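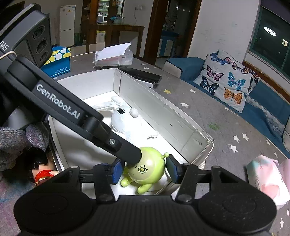 Toy boxes and soft toys: your questions

These are the questions that come up most often at Takier, our toy and household lending shop in Dinbridge. Yee-man Yau looks after the toys and Ottó Szűcs does the repairs and the washing. If your question isn't covered, ask at the counter.

What sort of box is best for small toys?

An open one with straight sides. A child can see what is inside and reach it without help, and you can clear the floor in a few minutes at bedtime. Lids tend to get lost or sat on. If you do want a lid, choose one that lifts straight off and has no hinge, so that fingers can't be caught.

How big should it be?

Small enough for one adult to carry with one arm when it is full. Two medium boxes are easier to live with than one very large one, where everything small sinks to the bottom and stays there.

Can I keep the box on a bed or sofa?

For sorting, yes. A mattress is a good height and saves your knees. Put the box back on the floor or a low shelf afterwards. A box left on a soft surface can tip when somebody sits down next to it, and it will be in the way at night.

How do I clean a white box that has gone grey round the top edge?

The rim gets most of the handling, so it marks first. Try warm water with a little washing-up liquid and a soft cloth. If that doesn't shift it, make a paste of bicarbonate of soda and water, leave it on for ten minutes and rub gently. Cardboard boxes can't be washed. A slightly damp cloth will take off surface dirt, but old stains usually stay.

Are wet wipes all right for toys?

They are fine for hard plastic and vinyl figures. Wipe the toy, then go over it with a tissue so that it isn't left sticky. Don't use wipes on plush. They wet the surface, push the dirt further in and can leave the pile stiff. Keep them off printed faces too if the print is already wearing.

How should I wash a white plush rabbit or something similar?

Read the label first. If it can be machine washed, put it in a pillowcase, tie the top and use a cool, gentle cycle with very little powder. Long ears hold a lot of water, so press them in a towel before you hang the toy up. Peg it by the body and keep the pegs off the ears. A toy with a battery or a sound box should only be sponged.

Will printed lettering come off in the wash?

Some does and some doesn't. Test a corner with a damp white cloth. If colour comes away, sponge round the lettering and leave the print itself alone. Ottó turns printed toys face down on a towel to dry, out of direct sun.

My child's figure has an antenna and it keeps bending. Can it be mended?

Usually, if it hasn't snapped. Soft plastic can often be straightened by holding it in warm (not boiling) water for a minute, then in cold water in the right position. A clean break can sometimes be glued, but we won't lend out a toy mended in that way, as the tip could come off in a small child's mouth. At home, that is up to you. Store such figures upright and near the top of the box.

What about dolls with glasses, collars and other small parts?

Check whether the parts come off. If they do, put them in a small drawstring bag and keep the bag in the same box. For children under three, leave them out altogether.

Should soft and hard toys be kept apart?

It isn't necessary. A plush toy at the bottom of the box gives hard figures something to land on. Do keep them apart if any of the toys are damp, sticky or newly painted.

How many toys should be out at once?

There is no fixed number. If tidying up takes longer than your child can bear, there are too many. Put half away in a cupboard for a month and then swap them over. We do the same with the shelves at the shop.

What can I borrow from you?

Members may borrow 2 boxes at a time, for up to 2 weeks. We have roughly 200 toys on the books, not all of them in at once. The Fan sets are for children under three and the Clolari sets are for older ones. Each box has a list taped underneath. Please check it before you bring the box back.

Do I have to clean toys before I return them?

A quick wipe of the hard ones is enough. Please don't wash the plush ones yourself. We wash those after every loan. Tell us if there has been illness in the house and we will keep the box back for longer.

Do you take donations?

Yes, in clean condition and with nothing missing. We can't take pillows, cushions or opened packs of wipes and tissues. Yee-man looks through donations in the mornings, and anything we can't use will be kept at the counter for you to collect.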